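Colour Without Pigment: notes for the evening class, week 2
March
Filippos Xenos

Hello again, and thank you to everyone who stayed behind on Friday to argue about peacocks. I promised I would write up the part I rushed through, so please read this before we meet again, ideally with a cup of tea and a bowl of soapy water to hand.

Last week we talked about pigments. A red jumper looks red because the dye in it soaks up most of the blue and green light and sends the rest back to you. Tilt the jumper however you like and it stays red. This week's colours behave quite differently. They change as you move your head, and if you ground them up you would very often be left with a dull powder -- sometimes brown, sometimes white, and always a bit of a disappointment.

Thin films

Start with a soap bubble. Light falling on it is reflected twice, once from the outer surface of the soap and once from the inner. The two reflections set off back towards your eye together, but one has travelled a little further than the other. If the crests of the two waves line up, that colour is strengthened. If a crest meets a trough, that colour fades away. A different thickness of film favours a different colour, so a bubble that is draining from the top shows bands, and the bands creep downwards as you watch.

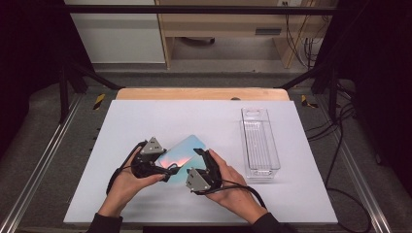 The thicknesses involved are tiny. We measure them in nanometres, and there are 1,000 of those in a single micrometre, so please don't try to picture one, I never manage it myself. What matters is that the film has to be of a similar size to the wavelength of light for any of this to show up nicely. A pane of window glass has two surfaces as well, but it is far too thick, and all the colours come back muddled together as plain white.

Angle matters too. When you look at a film from the side, the light crosses it on a slant, and the difference between the two paths gets smaller (yes, smaller -- several of you frowned at this, and the sketch on page 19 of the course booklet goes through it slowly). The colour therefore slides towards the blue end as you tilt. Try it with a drop of oil on a puddle, if the weather obliges, and walk round it.

Gratings

The second way to get shifting colour is with a pattern of very fine, evenly spaced lines. An old compact disc is the one most of us have in a drawer. Each line scatters a little light, and the scattered waves add up strongly in certain directions only, with red sent further off to the side than blue. Hold the disc under a single lamp and you get clean spectra. Hold it under a cloudy sky and they smear into one another, so a small, bright light is best for the homework.
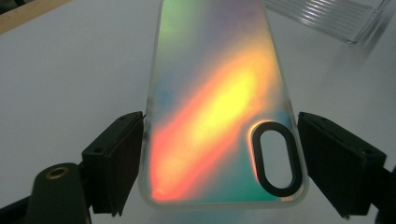 Beetles, shells and feathers are where it gets lovely, I think. Mother-of-pearl is built up in flat plates of chalky mineral, stacked like tiles with a little protein in between, and light is reflected from layer after layer. The blue morpho butterfly has ridges on its wing scales, with shelves running along each ridge. If you put a drop of alcohol on a loose wing, the blue turns green while the wing is wet and comes back as it dries. I have seen it done many times and I still lean in. 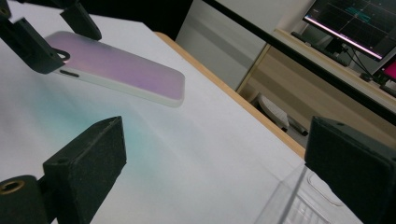
For next time

Blow a bubble, or dip a wire loop in washing-up liquid, and write down the order of the colours from top to bottom. Then do question 53 in the booklet, leaving out the last part unless you enjoy algebra. Bring a compact disc if you own one.

Questions to Filippos Xenos at the class, or by note in the Burkent office tray. © Filippos Xenos. Back to top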